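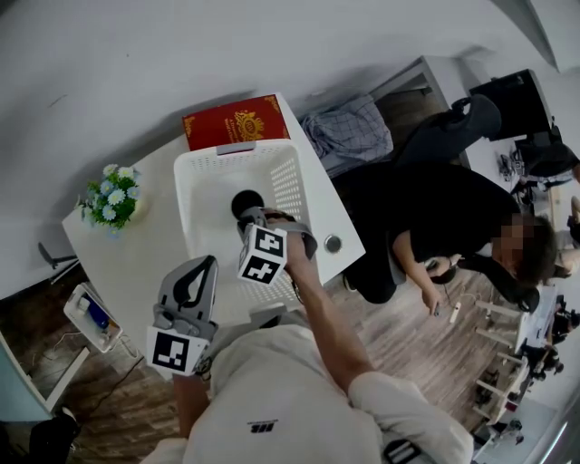

Photo: Siu-ming Yau

1/8/19 — bindery notebook, bench 2

Carried on with the Hileck ledgers. Leonie Bachmann wants a decision on the paste before March, when the next lot of boxes comes over from Coman, so most of today went on the test strips and the rest on volume four.

Paste tests. Three strips of the same scrap calf, pared to the same thickness as far as I can manage, stuck to offcuts of old board. Strip A is wheat starch cooked the usual way and sieved twice. Strip B is the same paste let down with water until it drops off the brush. Strip C is the mix of starch and methyl cellulose that Siu-ming has been using on paper repairs. All under weights overnight from yesterday afternoon.

A has held well across the whole strip, with a slight darkening along one side where I had the brush too full. B lifted at both ends with very little effort. C held in the middle and peeled at the corners, but it peeled cleanly and left the board undamaged, so it could be of use for linings we might want to take off again. For the spines I would stay with A. Leonie thinks C deserves another go with a longer pressing. I've cut three more strips and they are in the small press now, labelled on the back in pencil.

Volume four. 246 leaves, counted twice because the old foliation skips from 199 to 201. There is no leaf 200 and no stub where one might have been, and the text runs on across the gap, so I take it as the clerk's slip. Have noted it on the record sheet and left the numbers alone.

Sewing is on four cords. The second from the head has broken at the front joint, the others are worn but sound. First and last sections are loose. Spine leather is powdery and comes off on the fingers — wear the apron, it doesn't come out of wool. Boards are good apart from the bottom front corner, which is soft and has opened into layers. Fed thin paste into the layers with a palette knife and clamped it between silicone paper and two bits of perspex. Check tomorrow morning before doing anything else to it.

Cleaned the first 40 leaves with smoke sponge. Most of the dirt is in the outer margins. Stopped at a run of pages with loose pencil sums down the edge, which the sponge would take off. Need to ask Dornudus whether they count the sums as part of the record. Until they answer, soft brush only on those.

Humidity. The dial by the door and the one on the shelf disagree again. I trust the shelf one, it was checked against salts last winter. Somebody should do the door one or take it down.

Stock. Linen thread 18/3 is almost finished, one card left. Plenty of the thinner Japanese tissue, none of the heavy. Blotters need replacing, the present lot are cockled and are leaving marks. Leather dye can wait. I'll put the order in with the Clalelness one so we only pay carriage once.

To do
Check corner of vol. 4, turn the clamps
Strips out of the press after two days, not before
Write to Dornudus about the pencil sums
New cord for the front joint, try fraying it out flat before lacing
Sharpen the paring knife — it dragged all morning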